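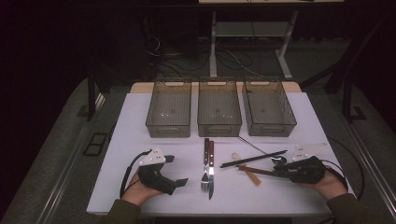 Three baskets and the contents of one drawer, before sorting.

The reorganization of the kitchen at our residence was undertaken in September, following a period in which the main utensil drawer could no longer be closed without assistance. The present entry records the procedure adopted, in the hope that it may be of use to readers who have written to this blog with similar difficulties.

The drawer in question is 5 inches deep and runs beside the stove. It had been divided by a single bamboo insert, purchased when the household consisted of one person. Upon the arrival of Tudur Dafis and his cooking equipment, the insert ceased to be adequate. Items were laid across it in both directions, and chopsticks in particular had a tendency to slide to the back and lodge against the rail.

It was agreed that the drawer would be emptied entirely and that nothing would be returned to it without first being assigned to a basket. The baskets chosen are the smoky gray plastic type with a fine grid in the walls and a slot in the short end to serve as a handle. They were bought from the Follari store on the way home from work and came to 2,398 yen for the set, my sister Gwawr Lewis having recommended them after using the same kind for her sewing supplies. One can see the bottom through the open top, which has proved more helpful than any label.

The categories were settled as follows. The left basket receives flatware: forks, table knives and spoons. The middle basket is reserved for chopsticks and other thin sticks. The right basket is for cooking tools, such as the light wooden spatula. There was some discussion about whether serving spoons are flatware or tools. Mr. Dafis holds that they are tools. The matter remains open, and for the time being they are kept with the forks.

A word on the dark wooden handles. The fork and knife with these handles do not go in the dishwasher in this household. They are washed by hand, dried with a cloth, and left out on the counter overnight before storage. A light application of mineral oil is made when the wood begins to look pale. The same treatment is given to the spatula.

Chopsticks presented the greatest difficulty. The long black ones are used for cooking noodles and do not lie flat in a shorter container, so they are set in at a slant with the tips toward the handle slot. Odd sticks without a partner were given until the end of the month to be matched – after that they were moved to the garden shed, where they now support the pepper seedlings.

The bamboo insert has been passed on to Ifor Edwards. The second drawer, containing lids, will be addressed when time permits.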